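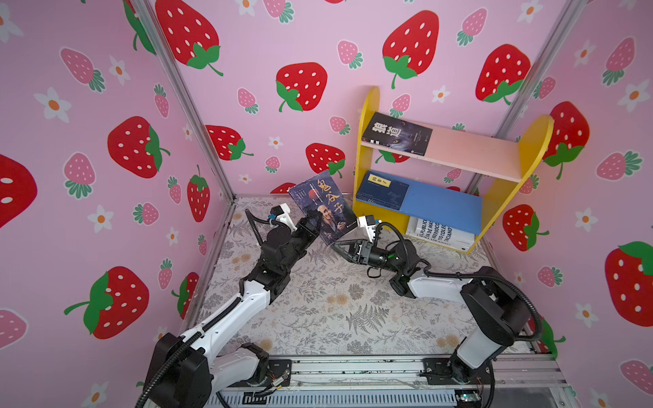

## Living with the arms: tips from the workroom

Most of the questions we get at Madwood are from people whose workplace has just put in a pair of small arms for handling books, and who now have to share a bench with them. We sort and shelve donated books for Presby and Hollis, and the arms have been doing part of the handling since September. What follows is what works for us. Keep what suits your shop.

**Sort before the arms, not after.** Thick hardcovers in one pile, thin paperbacks in another. A mixed pile slows everything down, and a person can sort one in a few minutes.

**Wipe covers first.** A barely damp microfibre cloth for glossy covers, a dry one for matte or cloth. Old sticker glue comes off with a little eucalyptus oil on a cotton pad. Let the cover dry fully before it goes in. Gripper pads pick up glue and hand it on to the next book.

**Clean the pads at smoko.** Isopropyl on a lint-free rag, both fingers, then the camera lens with a fresh corner of the rag. Power off first. Write it on the sheet.

**Tape your fabric down.** If you line the floor of the work area with cloth, iron it and fix the edges with double-sided tape. A rucked corner will tip a book that's standing up. Wash it cold and keep a spare in the same pattern, as a new pattern meant an afternoon of fiddling for us.

**Check the cable loops.** There should be enough slack for the wrist to turn and not enough to snag a shelf. Look at them at start-up and again after lunch.

**Keep drinks on the other bench.** Same goes for paper clips, which find their way into anything with a slotted cover.

**Rotate the jobs.** This is the one that took us longest to get right. For the first few weeks one person watched the arms all day and hated it. Kirsty Rowbotham redrew the roster so that no turn runs past 2 hours, and the rest of the shift goes on mending, pricing and the phone. Sore wrists have eased off for most of us. Sore eyes have not, so get up and look out a window.

**Leave the odd ones to people.** Loose spines, foxed pages, anything with a torn jacket. We have a tub marked "hands" and it fills every day. Mending used to get squeezed in on Fridays and is now a proper job with its own lamp and press.

**Talk about hours early.** Ours stayed the same, but the casuals worried for weeks before anyone told them so. Put it in writing before the boxes are unpacked.

**For the glue bench:** PVA thinned with water, 7 parts to 2, brushed on with a flat hog-hair brush. Waxed paper either side of the joint, then into the press overnight. Pallano sends ours back if the hinge is stiff, so go light.

Spare cloths are in the second drawer, under the tape.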